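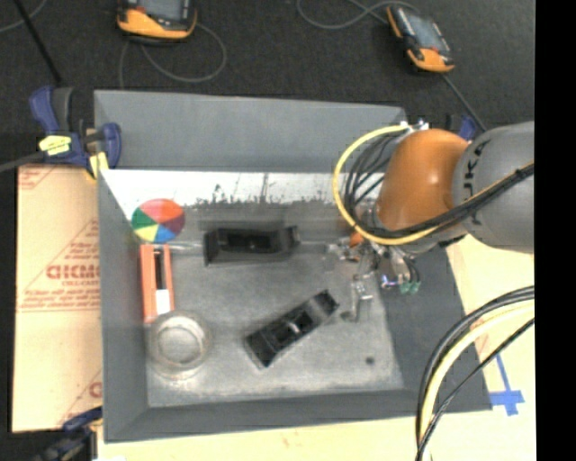
The arm over the picking bin at our Ernthorpe workshop, with two black plastic parts still on the floor of it.

Home | Opinion | Workshop | Archive | Contact

Every gripper looks brilliant on a foam cube. Give it a grey bin, a see-through ring that nearly vanishes against the metal, and a couple of black mouldings full of odd hollows, and you start to learn something!

I've spent most of May swapping between two grippers, the Zoltilix and the Clelero, and I'm having a wonderful time. We ran 1,000 picks on each, same bin, same arm. The Zoltilix dropped 335 of them. The Clelero did better overall but was hopeless with flat discs, and I think that split matters far more than the totals everyone likes to quote.

So my plea is this - publish the misses. Tell me which object, which way up, and how close to the wall it was lying. A single success rate hides all of that. I'd swap any glossy chart for seven honest pages of failed grabs, because those pages tell me whether to change the fingers, the camera or the controller settings.

And please test with awkward things. Clamp the bin down, throw in whatever is in the drawer, and leave the cables as messy as they'd be on a real job (a stiff hose can tug at a wrist more than you'd think). It's slower, yes. It's also the most fun I've had at a bench in years.

Comments (3)

gantrygoose: Did you retune between the two, or keep the same closing force?

Sin: Agree on the misses. Clear plastic beats our camera every time.

benchend: Would love to see the disc results on their own.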